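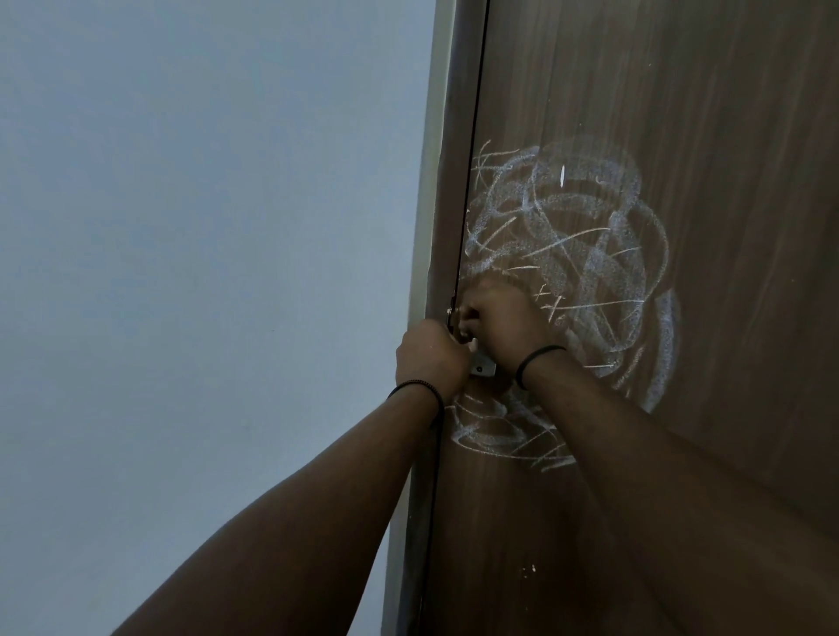
Unit 6: Doors, edges and seals (handout + notes)

Read before Wednesday. Bring a pencil and the survey sheet, we start right at 9.

What this unit covers
How a closed door meets its frame. Where marks collect. What to clean, what to leave, what to write down. Hinges and closers are NOT in this unit, see unit 7.

Words we use
Face: the big flat side of the door.
Edge: the narrow side, the one you grab when it's open.
Trim: the strip of frame you see from the room. Usually lighter than the door, sometimes almost the same color as the wall.
Seam: the dark line between edge and frame. Could be only a gap, could have a rubber seal in it. Don't guess from across the room. Write "seam" til you've checked.
Grain: direction of the streaks. On most brown doors it runs the long way, parallel to the edge.

Brown door, pale trim, chalk on the face
White chalk on a dark face shows up from the far end of a hallway. Same chalk on a pale wall you can walk past. So check the wall too, with the light coming from the side.
Scribbles near the edge = look at the seam as well. Chalk dust drops and sits on a rubber seal if there is one.
Laminate or veneer? Look at the top and bottom edges if you can reach. Not sure, write "wood-look" and move on. Treat as veneer til proven otherwise, meaning very little water.

Chalk removal, order of work
1. Door closed. Dry cloth first, always. Soft one.
2. Wipe with the grain. Across the grain pushes dust into the streaks and you get a gray haze.
3. Fold to a clean side after each pass. Most people forget this one.
4. Damp cloth, wrung out hard. One pass, then dry right away.
5. Keep the damp cloth off the seam.
6. Do the seam last. Dry brush, top to bottom, then wipe the trim.
7. Open the door, check the edge, close it again. Listen for rubbing.

If there's still a ghost line after step 4, let it dry completly before you try again. A wet face hides haze.

Do not use
Scouring pads. Anything with grit. Furniture polish (makes the next lot of chalk stick worse). The Brundus spray from the supply closet is for glass only, the label is easy to misread.

Working by the edge
Two hands is fine but keep fingertips out of the seam. Tell whoever is on the other side before you start. Sleeves up, or tight at the wrist.
Tall door: step back and look up along the edge. A lean or a wavy seal is easier to catch that way than straight on. Check it with a level before you write "out of true", your own viewing angle will fool you.

Survey sheet, how to fill in
Door code, room side or hall side, face color, trim color, seam (gap / seal / not checked), marks, action. One line per door. Katudano building has 1,276 doors on the list so please no essays. Nurberg annex is a seperate sheet.
Marks column: say what and where. "Chalk, mid height, near edge" is good. "Dirty" is not.
Leave action blank if you only looked.

From last session, people asked
Does chalk damage the finish? Ordinary stick chalk, mostly no. The rubbing does. Colored chalk can stain an unsealed face, test low down in a corner.
Can we use an eraser? Clean felt one, yes, as the dry pass.
Replace the seal if it's dusty? No. Replace if it's torn, flat or hanging out.

Homework
Pick 2 doors where you live or work. Fill in a line for each. Draw the seam for one of them, looking straight down at the floor, with face, edge, seal (if any) and trim labeled. Half a page is plenty.

Reading: Kaneko binder, tab 6, the section on trim. Skip the fire door pages for now, they come in December.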